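Will a Robot Take Over the Boring Jobs?

Grown-ups love to say that robots will do all the boring work one day. You may have heard it on TV, or from an uncle. A robot will pick up the heavy box, the story goes, and the person who used to pick it up will get to do something more fun.

Is that true? Sometimes. Let's take a good hard look at it, because the people who say it the loudest are often the people who sell robots.

What does "automation" mean?

Automation means getting a machine to do a job that a person used to do. It isn't new. A dishwasher is automation. So is the door at the supermarket that slides open when you walk up to it. Long ago a person might have stood there and held it for you.

A robot is one kind of automation. The kind in this story doesn't have legs or a face. It is an arm, bolted down, with a gripper where you would have a hand. Some grippers have two fingers and some have long jaws. The arm can bend in several places, and a computer tells it how far to bend and when.

A visit to Plerley

Plerley is a company that packs boxes of things for the home. You order a pitcher and a dish rack, and someone at Plerley finds them, checks them for chips and cracks, and puts them in a box with paper around them. There are 114 people working there. In September the company began trying out robot arms in one of its rooms. They call the project Ola.

The poster in the hallway says "Ola lends a hand!" I asked the packers what they thought of the poster. Magdolna Vass laughed.

"It doesn't lend me anything," she said. "I lend it things. I put the stuff where it can reach."

Magdolna has packed boxes for 16 years. She can pick up a glass bowl without looking at it, because her fingers already know how hard to squeeze. Try this at home with a grape and a can of soup. You squeeze the can harder than the grape and you never stop to think about it. A robot arm has to be told, or it has to practice over and over. Squeeze too hard and the grape is jam. Squeeze too softly and the can lands on your foot.

So how fast is Ola?

The company says the arms will be very fast one day. I wanted to know about now, so I asked to see the numbers. In one test, a person packed 35 boxes while the arms packed two. And one of those two had to be packed again, since the lid was on crooked.

Keyvan Jalali, the engineer in charge, was not upset by this. "It's learning," he said.

Maybe so. But be careful with that word. When you learn to ride a bike on your street, you can ride on your grandma's street too. When a robot learns to pick up a white cup, it may get stuck on a blue one. Move the table a little and it may get stuck again. Engineers are working hard on this problem, and some robots are much better at it than others. It is still a good question to ask when someone tells you their robot has learned something: would it work in a different room?

Who does the extra work?

Here is a part that gets left off posters. When a robot comes to a workplace, new jobs come with it, and a lot of them are small and fiddly. Someone has to set out the objects. Someone has to put them back after they roll away. Cables need checking. Somebody has to wipe the tables and watch the screen and press stop if an arm does something silly.

At Plerley much of that falls to Asanka Weerakoon. He used to pack boxes next to Magdolna. Now he works in the robot room all day.

"Some of it is more interesting," he told me. "I know what the inside of a gripper looks like now. But I used to talk to people all day, and I miss that."

Did he get paid more for his new job? A little, he said, after he asked twice.

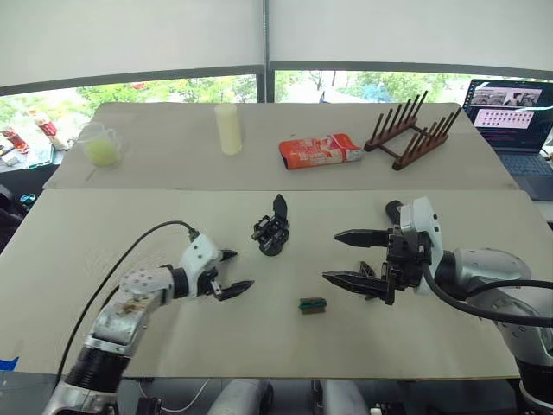
Two robot arms with different grippers at the worktable. The pitcher, the carton and the wooden dish rack are on the table behind.

Look at the two arms. Their grippers aren't the same, and that is on purpose. Thin pointed fingers are handy for small things, and long jaws with teeth can hold on to something wider. Your own hand does both jobs, and it can also tie a shoe and scratch your nose. A small black gripper part is standing on the table between the arms, too. Could you pick it up? Of course you could. Now think about how you would explain it to a machine, one step at a time — where to put each finger, how hard to press, when to lift.

Will people lose their jobs?

This is the question kids ask me most, and it deserves a straight answer. Some people do lose their jobs when machines come in. It has happened many times before. New jobs often appear as well, but they don't always go to the same people, and they may be in another town.

Mahnaz Sadeghi, who speaks for the packers when they meet with the bosses, asked the company to promise in writing that no packer would be sent home because of Ola. She got a promise that lasts one year. "A year is short," she said. "I'll be asking again."

The company says it only wants the arms to do the jobs that hurt people's backs. That would be a fine thing. Lifting heavy boxes all day really can hurt your back. But when I visited, the arms were working with little things, and the heavy boxes were being lifted by people — the same as before.

Questions to ask about any robot

What can it do today, and what is it only supposed to do later?
Who helps it, and are those people counted?
What happens when it makes a mistake?
Did anyone ask the workers what they would like a machine to do?

Magdolna had an answer ready for the last one. She would like a machine to break down the empty cardboard boxes and carry them out to the bin. She wrote that on a card and put it in the suggestion box. So far she hasn't heard back.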